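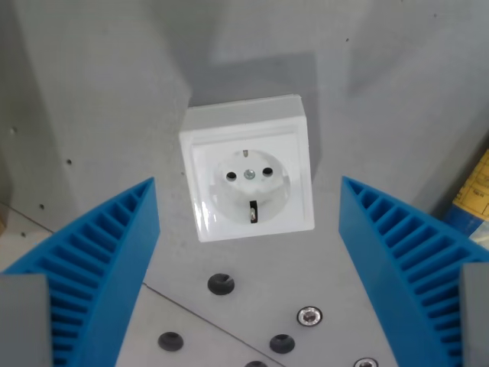

Gripper trials, second progress note

Posted in: Project Updates > Hardware
Home | Projects | Updates | People | Contact

Saturday, June 5, 2021

Hi Wanda,

You asked how the finger comparison is coming along, so I'm writing while it's fresh. Short version: the blue ribbed fingers are winning and I'm pretty happy!

We've been running two finger sets on the same arm, the Kavness ones (blue, ribbed, with the grey pads at the tips) and the stiff Gestside pair we started the year with. The job is still the plug task, so the target is a Schuko socket on the grey panel and the arm has to line up with the two pin holes and push the plug home. I did 103 tries with each set. Kavness got the plug in 81 times and Gestside managed nearly half, mostly because the stiff ones let the plug twist when it touches the rim (you can hear it, a nasty little scrape).

The wrist camera is the part I'm less sure of. With the fingers wide open it gets a good look at the socket, but the glossy cover throws a highlight and the Kimeo software sometimes takes that for an edge. It cost us 17 of the misses. I tried a matte spray on a spare cover and it helped a bit, though I'd much rather fix it in the settings.

Money: we're under on parts and over on my hours. I'd like to move what's left of the parts line into four more days of testing, if you're okay with that. Panasiuk has also offered us a loan of their controller until October, and I want to say yes before they change their minds.

Next up is a socket mounted at a steeper tilt. I'll send the log sheets separately.

Recent updates
Choosing a test panel
Controller shortlist
First week with the Gestside fingers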